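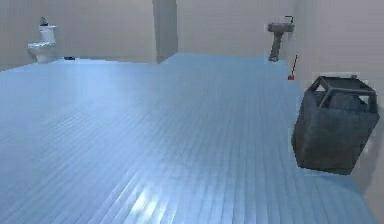
# bruturora-nav

Indoor navigation stack and simulated bathroom episodes for the Bruturora base. The repository holds the local planner, the floor segmentation model and the recorded runs used to test both. Everything runs in simulation.

Last data release: 25 Mar 2021. Maintainer: Rasha Zoubi.

## What is included

- `planner/` - local planner and velocity controller
- `floorseg/` - free-floor segmentation, with training scripts
- `episodes/` - 1,819 recorded episodes from 134 room layouts
- `tools/` - replay viewer, layout checker, log converter

The layouts come in two sets. The Ronderness set has small rooms with one door. The Velletti set has larger, sparsely furnished rooms, with fixtures against the walls and a lot of open floor between them.

## Quick start

```
pip install -r requirements.txt
python tools/check_layouts.py episodes/
python tools/replay.py --set velletti --episode 70
```

The replay viewer opens paused. Press the space bar to start and `m` to show the segmentation mask over the colour image.

## Episode format

Each episode is a folder with:

- `rgb/` - rendered colour images
- `depth/` - depth in millimetres, 16-bit
- `labels/` - one class index per pixel
- `pose.csv` - base position and heading
- `goal.json` - target position and tolerance

There are 8 label classes: floor, wall, toilet, sink, bin, plunger, door and other. Pillars and projecting corners are labelled as wall. Small items lying on the floor go under other, whatever they are.

Goals are always on free floor. The planner is not told which class an obstacle belongs to, only where the floor mask ends.

## Known problems

**Glossy floors.** The blue plank floor has strong white reflections, and older versions of `floorseg` cut holes in the mask where the light glints. The planner then steers round an obstacle that does not exist. Train with `--highlight-aug` if you use this floor. It makes training slower but the holes mostly go away.

**Thin obstacles.** The plunger handle is only a few pixels wide from across the room. The red base is usually found and the dark handle often missed. Set `inflate_thin: true` in the planner config, or the base may plan a path too close to it.

**Open rims.** The dark grey bin has an open frame at the top with the wall visible through the gaps. Depth in those gaps belongs to the wall behind. The obstacle map takes the nearest reading in each column to get round this - please keep that in place if you change the projection code.

**Grey on grey.** The sink and its pedestal are grey like the walls, though the sink stands out against the lighter wall behind it. Confusion between the two is the largest single source of label errors on the Velletti set.

## Not covered

No people, pets or moving objects. No wet floors, rugs or steps. The base has no arm in these episodes, so nothing is picked up or pushed on purpose. Contact with any object ends the episode and is logged as a failure.

## Changes planned

The Väisänen recovery behaviour will be merged in May. It replaces the present spin-in-place recovery, and the `recovery` block in the config will change with it. Old logs will still load.

Report faults through the issue tracker, with the episode number and your config file attached.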